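Plellham Workshop, Bench 2
Notebook entry, February, opened 9:40 a.m.
Entered by: Charito Dela Peña
Read by: Jianguo Kong

Purpose. To compare the Clirix fingertips (ribbed, soft) with the Penner fingertips (flat, firm) on garment sorting, before either set is adopted for the Hetura laundry work. Both arms remain on the same controller settings used in the previous entry. Teleoperation only; no learned policy was run.

Setup. The Clirix set was fitted to the left arm and the Penner set to the right for the first block, then exchanged for the second. Finger closing force was held at 40 percent of the controller limit in both blocks. The fingertips were wiped with alcohol at each exchange. Mounting screws on the Penner set are shorter than those supplied with the Clirix set and must not be mixed. They are now kept in separate bags in the top drawer.

Items. Shirt, towel, and the mixed socks from the general stock. The clear bin is assigned to larger garments and the red tray to socks. The wire basket was kept on the table as an alternate target and is not part of the scored task.

Block one. 30 attempts per arm. The Penner fingertips were reliable on a sock lying by itself and poor on the pile, where they tended to close on two socks at once. The Clirix fingertips took hold of the shirt at the placket without difficulty, but the ribs caught on a button on several lifts and the shirt did not release over the bin until the wrist was rotated. This was not observed with the towel.

Block two. 30 attempts per arm, fingertips exchanged. The button problem followed the Clirix set to the right arm, so it is attributed to the fingertips and not to the arm. The right arm also reported a joint temperature warning near the end of the block — code 201 — and was rested before the last attempts. The warning did not return.

Observations on control. Closing felt slower on the left arm in both blocks. J. Kong suggests that the cable routing at the wrist is adding drag and asks that the loop be retied before any timing figures are recorded. No timing figures are given in this entry for that reason.

Provisional finding. Penner for socks, Clirix for cloth without fasteners. Neither set is satisfactory for the full task at the present closing force.

To do:
Retie left wrist cable.
Repeat the shirt lifts at a lower force.
Ask Clirix whether a tip with shallower ribs is available.
Check right arm log for earlier instances of 201.
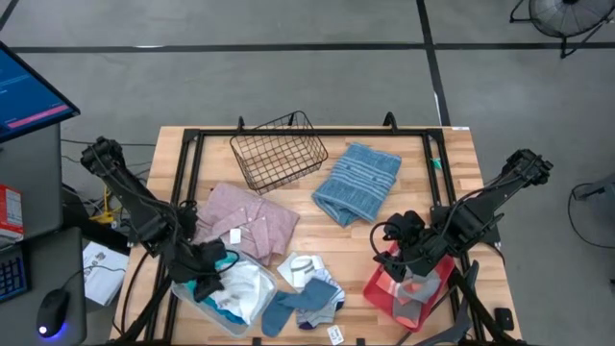 Bench 2, both arms over the sorting task: left gripper at the clear bin, right gripper in the red tray.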